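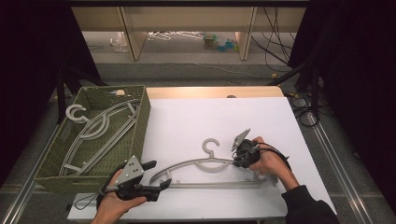 *Light gray hanger with shoulder notches and a straight lower bar, on a white sheet.*

# The Stasico Everyday Hanger

We love a good hanger at Climov. Sekar Ismail, who runs our storage range, has been through more of them than any reasonable person should, and the Stasico is the one he keeps going back to for shirts, tank tops, summer dresses and school clothes. It's light, it's easy to wipe clean, and it looks tidy when a whole rail is filled with the same one!

It comes in packs of 12 and in a bulk carton for anyone doing a full closet (or a guest room, or a small shop rail).

## Why we like the shape

The top slopes gently from the neck, so a T-shirt hangs without those odd little peaks at the shoulders that you then have to steam out before you can wear it. The notches are there for straps. Camisoles, sundresses, swimsuits, anything with a thin strap that would normally be on the closet floor by Wednesday — hook the straps in and they stay put.

The lower bar is straight and long enough for one pair of pants folded once, or a scarf, or a pair of leggings. Jeans are fine too, though heavy denim dries faster on a clip hanger if you're hanging it up damp.

## What to hang on it

- T-shirts, blouses and dress shirts
- Strappy tops and dresses, using the notches
- Light knits, folded over the lower bar so the shoulders don't stretch
- Chinos, leggings and pajama bottoms
- Kids' clothes from a size 10 up (smaller sizes do better on the Stasico Mini)

For winter coats, suit jackets or anything leather, please look at the Quintero instead. It has a wide, rounded shoulder and will carry a wet wool coat without complaint. The Everyday will hold a coat for an evening when friends come over, but it isn't meant for a whole season of it.

## Details

| | |
|---|---|
| Item number, pack of 12 | 609 |
| Item number, bulk carton | 633 |
| Material | Plastic |
| Color | Light gray |
| Hook | Fixed, fits standard closet rods |
| Strap notches | Yes |
| Lower bar | Yes |
| Assembly | None |

The hook doesn't swivel. Some people want one that does, and if your rod runs front to back that's a fair thing to want, so have a look at the Vumitov. It's the same general size with a turning hook and a slightly thicker neck, and the two sit at the same height on a rail, so you can mix them.

## Drying shirts on it

This is my favorite use for them, and I'd buy a pack for the laundry room alone. Give the wet shirt a good snap, hang it, button the top button, and run your hands down the front and the sleeves. Leave a hand's width between shirts. Most cotton shirts come off needing only a quick pass with the iron on the collar, and some of mine skip the iron completely.

Keep them off radiators and away from heaters. Plastic that gets too warm with a wet shirt pulling on it will sag, and it won't go back.

## Care

Wipe with a damp cloth and a drop of dish soap. Dust likes to gather in the notches, and an old toothbrush gets it out in a second. No dishwasher, please.

## Questions we get a lot

**Will slippery fabrics slide off?**
Silk and satin with a wide neckline can. The notches take care of anything with straps, and for the rest we sell stick-on grip strips (item 137) that go along the shoulder. One set does 2 hangers.

**Does the color match the older packs?**
Very closely. Older packs have had more time in the light, so you may notice a small difference side by side.

**Can I buy just one?**
Not online, but you can at our store counter, and we're happy to let you take one home and try it with your own clothes first. Bring a shirt along if you like!

**Is there a white version?**
Not at the moment. Ask us again in the spring.

*Page updated February 8, 2021*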